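Notebook, visitor signage, Toma trailhead
August 1, 2019
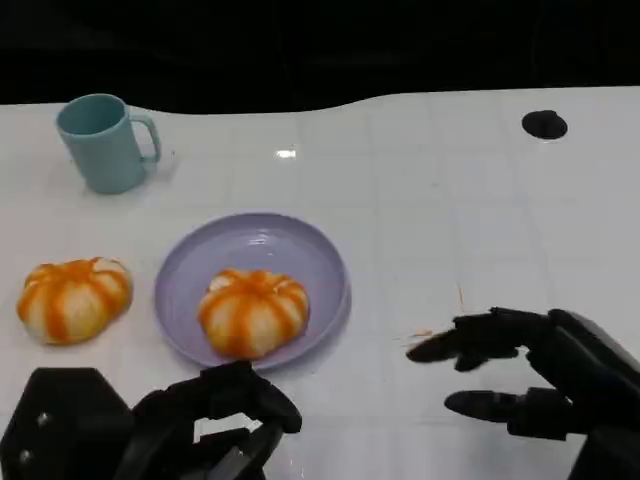
Second round of wording for the multilingual signs. The June batch went up at the lower parking lot, and the ranger station passed along the comments from the box. Most were fine. The trouble is the trash sign. The English says "Please take your trash home with you." The Korean and Chinese versions came back from Wultine a good deal blunter, closer to an order, and two visitors wrote that they felt singled out. Pulled both.

Went back through the source file. 842 strings in total, of which 19 are prohibitions (no fires, no drones, stay on path, etc.). All 19 were sent out as bare strings with no note on tone or where the sign would hang. That part is our fault. Wultine translated what they got.

New procedure:
- every prohibition goes out with a one-line note: who reads it, where it stands, how polite
- back-translation by a second reader before anything is printed
- same sentence pattern in all languages, "please" in all or in none

Tried the Zondeo machine output on the 19 as a quick check. Usable for the short ones. It turned "pack out" into something about suitcases in Spanish, so still no good for anything that gets screwed to a post.

Vevari quoted for reprinting. Minimum run is 100 panels per design, which is more than we need for one trail, but the bus company wants the same trash sign at its stops, so we can probably split it. Aluminum, same size as before, 300 mm on the short side. Asked for the matte finish this time, the June ones glare badly after noon.

Still open: whether the toilet sign needs text at all. The pictogram got no complaints. Leaving it as is until the bus stops are settled.

To do: send revised strings to Wultine, get the bus company's stop list, take the old Korean panel off the footbridge (missed it when pulling the others).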